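Refinishing a brown table top: oil or poly?

batelbound
3rd November
My big brown table has gone dull and I want to redo the top before the holidays. Oil or poly? I paid a guy $100 for it in September so I'm not too precious.

nosier_than_you
Oil, every time! I did mine with 4 thin coats, wiped on with an old T-shirt, and I love how flat and soft it looks (no plastic shine).

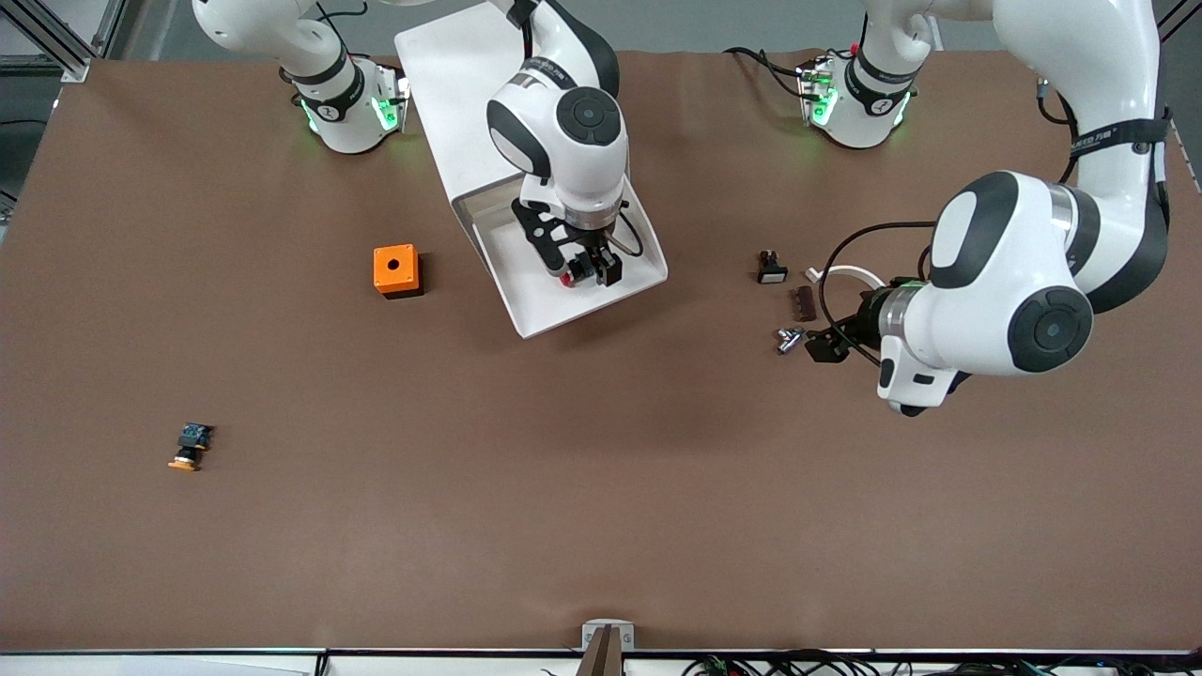

Only catch is you have to redo it every year or so, but it's an easy Saturday job.

Farzana H
Gotta disagree. I've got 9 nieces and nephews and oil wouldn't last a week at my place. Matte poly, light sanding between coats.

nosier_than_you
Ha, fair, but have fun stripping poly when it scratches.

batelbound
Ok, leaning oil. Does it smell for long?

Farzana H
Couple of days. Open a window!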